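4.2 Redistribution of work at the plating line

The Brestetti kitchen prepares cold and ambient meals for three office canteens. Before the change, plating was done by hand at two parallel tables, and staff rotated between plating, tray loading and dish return every 50 minutes. The Kulivar cell replaced one of the two tables. Tray loading and dish return were left as they were.

Interviews were conducted by the second author, Abenezer Tesfamariam, in the staff room after the lunch service. Shift records were taken from the Falcão scheduling system and coded by Heloísa Cavalcanti. Entries with no named station were excluded, which removed 10 records from the set. The remaining 200 records cover the period before and after the cell entered regular use in September.

The main effect was on rotation. With one manual table left, plating no longer absorbed enough people for the old schedule to hold, and supervisors moved to longer blocks of 85 minutes. Workers assigned to the cell handled exceptions: items outside the grasp set, plates placed off their mark, and stops triggered by the force limit on the wrist. Respondents described this as lighter on the shoulders and harder on attention. Several said that they missed working across the table from another person, and that conversation had moved to the dish return area - the noisiest part of the kitchen.

A second effect concerned who decides how a plate should look. At the manual tables this was settled between the two people plating, often without speech. At the cell, placement is set in advance through task files, and a worker who wants a different arrangement has to request an edit. During the first weeks such requests were made orally and many were lost. A written log was then introduced. Experienced platers used it most, and newer staff tended to accept the placement they were given.

Task files are prepared in the Cesov simulator before they are released to the kitchen. Staff were invited to review simulated layouts from the robot's side of the table, as in Figure 3. Reviewers commented mainly on reach and on the distance between the plate and neighboring items. One respondent noted that the simulator helped her explain a problem she had previously only been able to show with her hands.
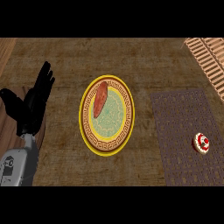 Figure 3. Simulated table layout with the robotic hand at left, a plate holding one food item, and a small pastry on a perforated mat at right.

Review sessions were paid but were scheduled at the end of the shift, and attendance fell among staff with long commutes. The resulting task files therefore reflect the preferences of a subset of the team. We return to this point in Section 5, where the edit log is compared with the interview material.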